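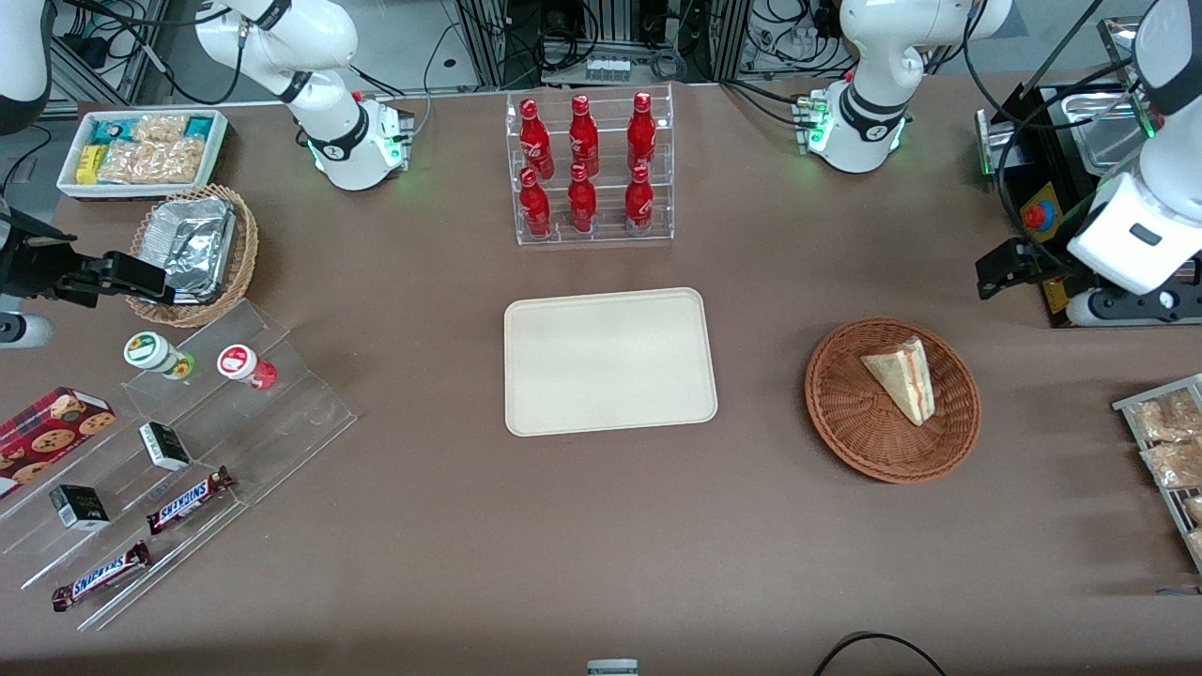 最后更改：2020-03-03

# Molora 亚克力阶梯陈列架

Molora 是 Dadex 的台面陈列系列，用在咖啡馆、面包房、小卖部和会议茶歇台上。整个系列都是透明亚克力，分单层、双层和三层，双层卖得最多，本页主要讲双层。三层的另有一页，单层的参数附在文末。

## 用途

阶梯架把后排抬高，客人站在柜台前能同时看到前后两排的瓶身。每排放三瓶窄颈饮料比较合适，也可以放罐装饮料、小瓶果汁、调味瓶。放糖果或独立包装饼干时，建议另配 Bosman 的浅格盒，直接散放容易从侧面滑落。

陈列架一般靠台面后侧放，前面留出放托盘的位置，三明治、面包之类放在旁边的藤编篮里。柜台深度不足的店可以把架子转九十度，侧边靠墙，取瓶时从窄的一头伸手，稍慢一些，但不影响使用。

## 规格（双层）

| 项目 | 数值 |
|---|---|
| 宽度 | 324 毫米 |
| 后排比前排高 | 41 毫米 |
| 板厚 | 8 毫米 |
| 材质 | 透明亚克力 |
| 边缘 | 抛光，倒圆角 |
| 脚垫 | 透明硅胶，随附 |
| 组装 | 出厂已粘合，不需要工具 |

尺寸均为外尺寸。亚克力板材本身有厚薄公差，同一批货之间偶有细微差别，并排摆放几个架子时请选同批次的，订单备注里写明即可，仓库会按批次拣货。

## 摆放说明

脚垫装在袋子里，没有预先贴好。有的客户把架子放在冷柜里，低温下硅胶粘性会变差，所以由客户自己决定贴不贴。贴之前用干布擦净底面，按住片刻再翻过来。

先放后排，再放前排。取走前排的瓶子以后后排不会移位。台面如果有坡度，请把高的一侧朝后。

灯光从正上方打下来时，层板边缘会有一道亮线，这是抛光边的正常反光。不喜欢的话可以订磨砂边，价格相同，交货期略长。

不要把刚从热水里捞出来的瓶子或杯子直接放上去。亚克力受热会变形，变形之后无法恢复，也不在保修范围内。

## 清洁

用温水加少量中性洗洁精，软布擦，再用清水过一遍，晾干或用不掉毛的布吸干。不要用酒精、丙酮、玻璃水，也不要放进洗碗机。酒精擦过的亚克力当时看不出问题，过一阵子会在粘合缝附近出现细裂纹，退货里因此报损的最多。

细小划痕可以用亚克力抛光膏处理，朝一个方向轻擦。深的划痕建议直接换层板，不过层板是粘死的，要寄回来换，运费由客户承担。

## 配套托盘和篮子

托盘和编织篮不随架子出售，单独订购。

- **圆角托盘**：长方形，带浅边，米色和深灰两种。可叠放。
- **圆形编织篮**：棕色。放面包和三明治请垫食品纸，篮子不宜水洗，用干刷子扫掉碎屑就行。
- **价签夹**：夹在层板前缘，厚板专用，旧款薄板夹不紧。

深灰托盘目前缺货，预计七月恢复。之前已下单的客户不必重新下单，到货后按原来的顺序发出。

## 颜色

标准款为透明无色。另有一款淡红色半透明的，目录名叫 Redness，只做双层，按单生产，做好后不退不换。这款的颜色在白色台面上比较明显，放在深色木纹台面上会显得偏暗，订之前可以先要一块色板。色板免费，每个客户限一块。

## 订购

单个起订。一次订购 50 个以上的，可以在侧板上丝印店名或标志，单色，请提供矢量文件。丝印位置固定在侧板外面下半部分，不能印在层板上，瓶子来回推会磨掉。

现货通常在付款后的下一个工作日发出。外箱里有泡沫护角，请保留到验货结束。如果收到时有裂，请连同外箱一起拍照发给我们，只有架子的照片，运输公司不受理。

询价和样品：Tyra Sundqvist
售后和换件：Ineke Van Rooij

发邮件时请在标题里写上“Molora”和订单号。没有订单号的，写店名和收货城市也能查到。

## 常见情况

**架子有轻微气味。** 粘合剂残留，通风放一天就散了，放食品之前先用清水擦一遍。

**保护膜撕不下来。** 膜在仓库里放久了会变紧。用吹风机的低档稍微吹一下，从角上掀起来慢慢拉，不要用刀片。

**能不能放玻璃瓶。** 可以，轻放。层板按满载玻璃瓶设计，但不能承受瓶子从高处落下的冲击。

**可以叠着放吗。** 双层不可以。单层的四角有定位槽，可以叠两个。

**放在户外。** 短时间的集市摊位没问题，长期日晒会发黄，收摊时请一并收起。

## 附：单层款

宽度和板厚与双层相同，没有后排抬高，深度为双层的一半。脚垫、价签夹通用。没有磨砂边和 Redness 颜色可选。

## 本次更改

- 更正了后排高度，旧版写的是含层板厚度的数值。
- 增加保护膜一条。
- 删去已停产的挂墙支架。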